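Recording Good Pick-and-Place Examples at Home

You can teach an arm a lot from your own table, and it's so much fun once the episodes start piling up! Pick one task and write it as a single sentence. Mine was "pick up the mailer." Paper mailers are great practice: they crinkle, they slide, and they never lie the same way for long.

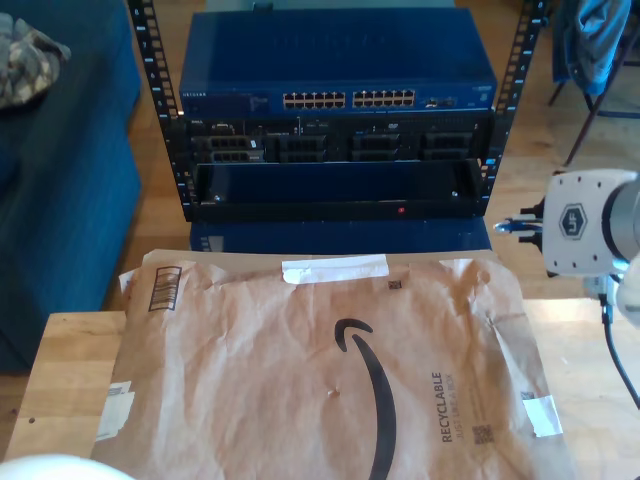

Now record in batches of 8. Move the object a little between episodes, turn it, flip it over, and keep your starting pose the same. Go slowly near the grasp. If you fumble and recover, keep that one, the model needs to see it!

Wait 2 seconds before you hit stop, then replay each batch and delete any with dropped frames.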